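4. Setting up the Trurkden scoreboard

1. Bolt the shot clock above the backboard, with 27 inches between bracket and glass. Your tape measure will disagree with your eyes. Side with the tape.
2. Plug the console into the Bilgin hub and hold START until the horn sounds.

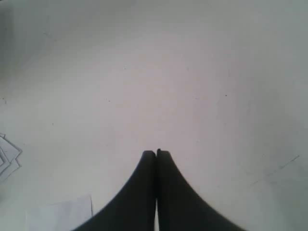

3. Set the quarter length. Youth leagues mostly want eight minutes, and the parents will tell you if you get it wrong.

CAUTION: The horn reaches 90 decibels. Warn the referee first – they startle, and they remember.

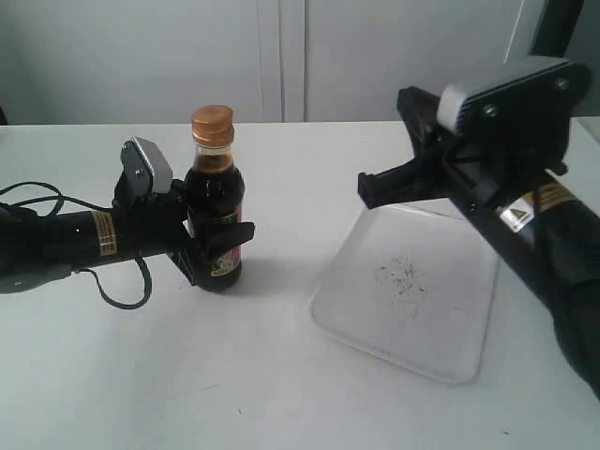
By the Nolska manuals desk
Last updated: December

4. Enter both rosters. Names longer than the display get chopped, so check what remains before it goes up in lights.
5. Press SAVE. The console stores 75 games, then quietly eats the oldest.

Note: Zostden wireless consoles skip step 2 and pair from the menu, usually on the second try.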